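Welcome, and thank you for thinking of staying with us at Domia! We get many of the same questions by mail, so I've gathered my answers in one place.

## What time can we arrive?

Any time after lunch is fine. If your train gets in early, ring the bell and we'll gladly take your bags — you can walk down to the Skomier bakery while we finish the rooms.
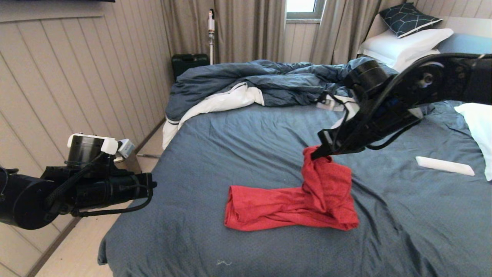 Late arrivals are no trouble either, but please call ahead so I can leave the porch light on and the side gate unlatched.

## Do you provide towels and bedding?

Yes, both are included, and you're welcome to ask for more at any point in your stay. Please bring your own for the lake, as the sand is hard on our drains.

## May we bring our dog?

Of course! The fee is $30 per stay, however long you're here, and we only ask that dogs keep off the beds. 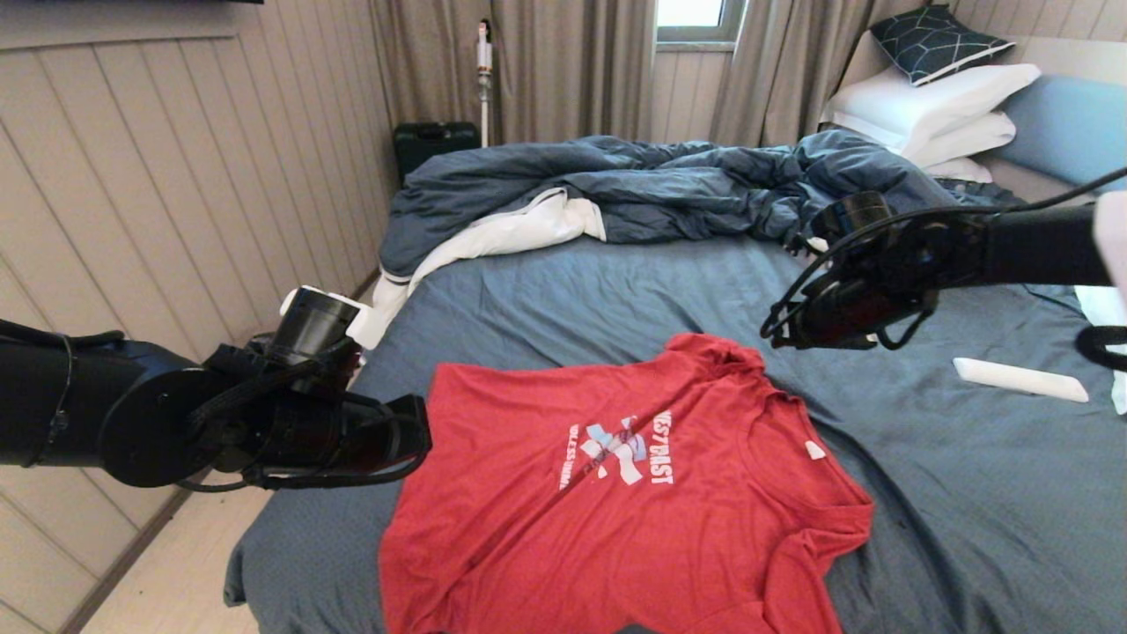 Guest Handbook, page 7

## Can we do laundry?

The washer is downstairs next to the boot room, and the soap is on the shelf above it. Please don't start a load after ten at night, as the pipes run right behind room two and they do like to sing.

## Are you open in winter?

We close at the end of November and open again when the Krawczyk road is clear of snow. Write to me, Yolanda Boateng, and I'll put you on the spring list.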